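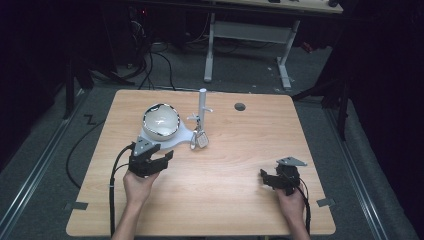
Maxine Costigan me escribió al leer el título de la charla: que en su casa las llaves nunca se pierden en la calle, se pierden en la mesa. Y que a ver si traía algo más que «compra un cuenco bonito».

Pues mira, Maxine, empiezo por el cuenco. (Esperar a que se sienten los del fondo.)

Yo soy de los que llegan a casa y sueltan todo donde cae. Cuando vivía en Meltthorpe tenía una mesa enorme y cada mañana buscaba en ella las llaves, el cargador, la tarjeta de la biblioteca... Lo apunté durante una temporada, porque soy así de pesado: 162 minutos buscando cosas que estaban a un metro de mí. ¡Una película entera!

Idea uno: el cuenco. Me gusta claro por dentro, para que lo pequeño se vea a la primera. Ancho y más bien bajo. El problema del cuenco es que se lo traga todo – monedas, tickets, un botón que no es de nadie – y a los nueve días ya es un cajón sin tapa. Yo lo vacío cuando riego las plantas. Contar aquí lo de mi hermana y los tickets de Clirkside, si veo caras de sueño.

Idea dos: el poste con ganchitos. Ocupa poquísimo y lo que cuelga se ve desde la puerta. Lo que no me funciona es colgar dos cosas en el mismo gancho, siempre cae la de delante. Y si pesa mucho, el poste se vence, así que el candado de la bici va a otro sitio.

Idea tres: la mesa despejada. Me costó años. Yo dejo el cuenco y el poste juntos en una esquina del fondo, y el resto de la madera para trabajar, comer o lo que toque. Si la mesa tiene agujero para los cables, ojo, que por ahí se cuelan los pendientes y los clips. En la oficina de Ruddock perdimos así una llave del archivador y alguien abrió una incidencia en Jira para recuperarla. Sigue abierta, creo. (Pausa, aquí se suelen reír.)

Pregunta para la sala: ¿qué tenéis ahora mismo encima de la mesa que lleve ahí desde octubre? Dejar que contesten dos o tres, sin prisa.

Si alguien pregunta por niños o gatos: el cuenco, pesado, y los ganchos, romos. Lo del gato lo digo por experiencia.

Pasar a la parte de la entrada y el perchero. Beber agua antes.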